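Lab tour at Kimovness, Koltumcombe

We got to the Lindqvist building at 2 p.m. The group there records people doing table tasks with hand-held grippers, then trains a robot policy on the recordings. The fingers are dark green and close on small things.

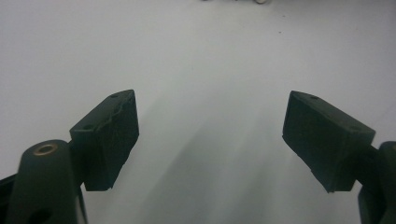
What the numbers say

Ulovari, their policy, learned from 772 recordings. Cutting the set to 433 cost it little.
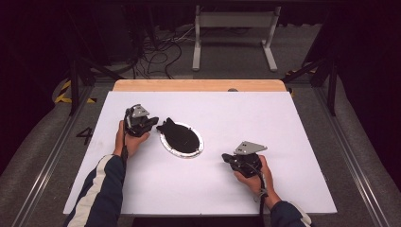 The next round will use 700, with 80 held back for testing.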